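About Jernley

Jernley fits and repairs kitchens for rental homes. Nassoro Waweru and Tumaini Makori started the business with 2 vans and a rented unit on Ondieki Street.
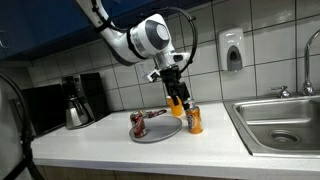
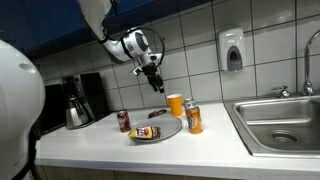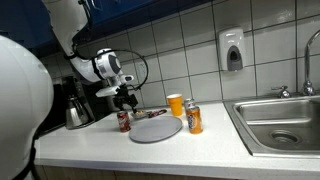
We now look after 824 homes and employ eight fitters. Most of our work comes from landlords who need a kitchen ready between tenants. Small repairs are booked by phone, and larger jobs start with a site visit. The office closes for stocktaking in October.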